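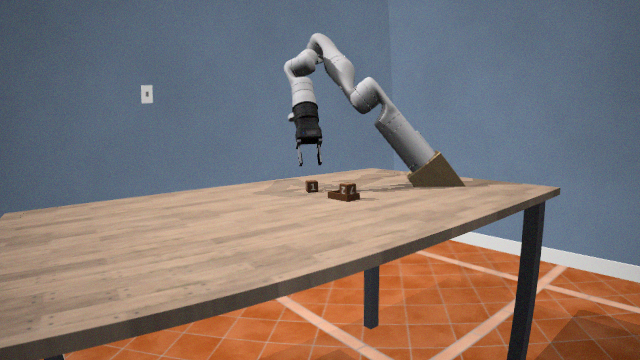 Duangjai Kaewmanee
Paper bench, cover and stamp repair

12 Sep 2023

Continued with the Raju lot, the registered covers which were stuck in the old album with brown glue. The album pages are very acidic and they break when I turn them, so I have cut each page free and I work on it flat under the glass.

First I tested the inks. One drop of clean water on the edge of the cancel, wait, then press with white blotter. The black cancels are stable. The violet registration mark is not stable at all, it gave colour to the blotter at once. Szu-yu had already written this in pencil on the folder in June and I should have read it before I tested. For all covers with violet marks: no water, no humidity chamber, only dry work from the back.

The covers with black cancels only went into the humidity chamber, with the damp felt at the bottom and the polyester web between. After 30 minutes the glue was soft on the flap side but still hard under the stamps. I did not want to go longer because the envelope paper is thin and it begins to wave. I took them out, lifted the album paper with the bone folder where it wanted to come, and left the rest for another round. It is slow, but I prefer slow.

Result for this round: 11 covers free from the page, 9 of them with no loss of paper. The other two have a small skinned area on the back, near the lower left corner in both cases. I believe the glue was put there with a brush and it was thicker. Both are noted on the record sheets with a pencil sketch.

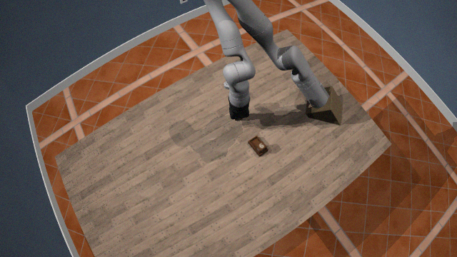 The methyl cellulose from Durnero is better than the last jar. I made it a little thicker than usual and left it overnight, and in the morning there were no lumps. It holds the glue residue wet for long enough to scrape it with the spatula. Please do not put the jar back in the fridge beside the Clirico paste, the labels are almost the same and I picked up the wrong one this morning.

About the perforations. Abdelghani measured the loose stamps again with the metal gauge and he does not agree with the values in the old owner's list. I measured after him and I agree with Abdelghani. My opinion is that the owner measured from the album, through the mount, and read the gauge wrong. We will not correct his list, we will write our values beside it in red.

One stamp has a repaired corner. It can be seen only under the UV lamp, where the added paper shines blue and the original stays dull. The repair is good work and quite old. Sombat asks if we should remove it – I say no, it is stable and it is part of the history of the piece, but it must be described clearly if the owner sells.
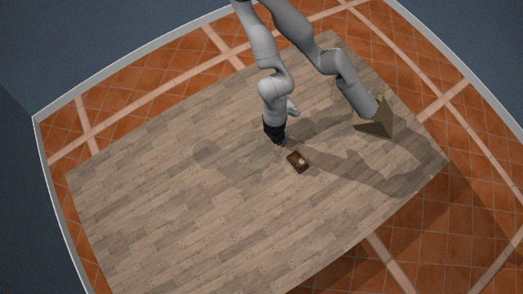
Simulation view: both arms over the tabletop, the dark tray-like piece near the centre.

Pressing: the freed covers are between blotters, under the heavy glass, with felt on both sides. Change the blotters tonight and again tomorrow, up to 2 more times if they still feel cool to the hand.

To do:
Ask Chaiwat for new blotter, the white one, no texture.
Scan the backs before any more work on the skinned areas.
Return the Aren folder to the map drawer.
Look again at the postcard with the faint arrival mark. I read the town one way and Szu-yu reads it another way, so it stays open on the sheet.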